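Hillomano Rückenbalsam, Tiegel, 112 g
Hersteller: Staltus
Artikel lieferbar, Versand in 2 Werktagen

Es gibt Balsame, die nach Alpenwiese duften und den Preis einer Alpenwiese haben. Der Hillomano riecht nach fast nichts und kostet 39 Euro, das ist auch nicht geschenkt, dafür hält ein Tiegel bei normalem Gebrauch ziemlich lange. Die Konsistenz ist fest. Wer ihn im Februar aus dem ungeheizten Bad holt, wärmt ihn erst einmal in der Hand an und übt sich in Geduld.

Aufgetragen wird dünn, auf saubere, unverletzte Haut. Eine haselnussgroße Menge genügt für den Bereich zwischen den Schulterblättern, an den man bekanntlich allein nicht herankommt.

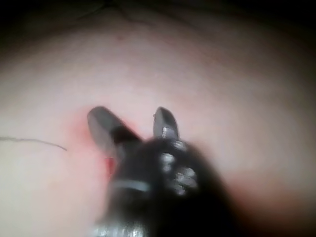

Gerötete Haut ist nach kräftigem Druck keine Seltenheit und ein guter Anlass, beim nächsten Mal weniger Ehrgeiz zu zeigen. Der Balsam soll gleiten. Das Kneten ersetzt er nicht, schlechte Laune am Montag ebenso wenig. Bleibt eine Rötung länger bestehen oder juckt sie, bitte absetzen und ärztlich abklären lassen.

Inhalt: Sheabutter, Bienenwachs, Mandelöl
Nicht geeignet bei Nussallergie
Deckel: Schraubverschluss, mit fettigen Fingern eine Charakterprüfung
Passend dazu: Brilham Massagetuch, waschbar bei 60 Grad

Fragen zum Produkt beantwortet Damian Plattner, werktags und meistens freundlich.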